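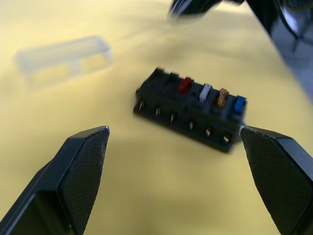 Carnets de lecture : une nouvelle formation pour les enseignants du primaire

Chers collègues, vous avez été nombreux à nous demander, depuis l'automne, si l'atelier sur les carnets de lecture reviendrait au programme. Eh bien oui, il revient, et nous en sommes ravis ! Les inscriptions ouvrent en mai 2019, auprès du secrétariat de l'Institut Mestano, comme d'habitude.

C'est Vicente Ulloa qui animera les quatre séances. Ceux qui l'ont connu à l'école Foster se souviennent sans doute de sa patience (et de ses listes d'albums, toujours trop longues pour une seule année scolaire). Il y sera question de la manière de lancer un carnet avec une classe de CE2 ou de CM1, des consignes qui donnent envie d'écrire quelques lignes après un chapitre, et aussi - on l'oublie souvent - de ce que l'on fait des carnets une fois remplis. Faut-il les corriger ? Les annoter au crayon ? Les laisser tranquilles ? Vicente a son avis là-dessus, mais il aime surtout entendre celui des autres.

Entre les séances, chacun essaiera une activité dans sa classe et en rapportera trois ou quatre pages d'élèves, anonymes bien entendu. Prévoyez un peu de temps pour cela, une petite heure par semaine devrait suffire.

Le fonds Hilum, notre bibliothèque de prêt, compte maintenant plus de 2 000 titres pour la jeunesse, et les participants pourront emprunter des séries complètes jusqu'à la fin du mois d'octobre. Les ouvrages se retirent salle Kahraman, au fond du couloir, après la porte de la reprographie.

Si vous hésitez encore, écrivez-nous un petit mot, nous vous enverrons volontiers le programme détaillé et la bibliographie. Et si vous avez gardé des carnets des années passées, apportez-les à la première séance !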